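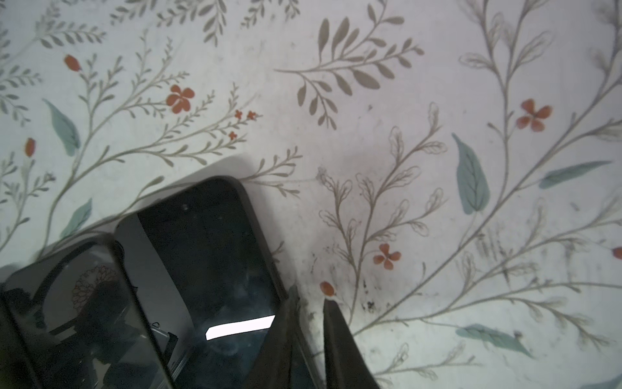
Leaves, stems and small orange-red flowers on a pale ground.

About Sumlow

We print fabric with plants on it! Sumlow is a small textile studio, and nearly everything we make starts as a drawing of something growing within walking distance of our door: ferns from the creek bank, weeds from the parking lot, whatever the neighbors let us pick.

The studio opened with 2 printing tables and one pattern, a tangle of wild peas called Nonima. It's still in the range (we've redrawn the leaves twice and we may do it again), and it's still the one people ask for first. There are 85 patterns now, on cotton, linen and a cotton-linen mix that we love for curtains because it hangs so nicely.

Our newest group is Rirkora, drawn over one long, wet October when the seed heads were at their best. It comes in four color sets, and the gray-green one looks wonderful in a north-facing room.

Most of our base cloth comes through Kozłowski, a family mill agent we've worked with since our second year. They put up with a lot of questions about thread counts and they send us the ends of rolls to test on, which has led to some of our favorite colors.

We sell by the yard, with no minimum, and we'll mail swatches anywhere in the country. We also supply 140 shops and a good many upholsterers, and we run weekend classes in block printing for complete beginners. Bring an apron and a leaf you like.

The showroom is open most afternoons, but call first in case we're all at the tables with ink up to our elbows.

Page updated 3/21/18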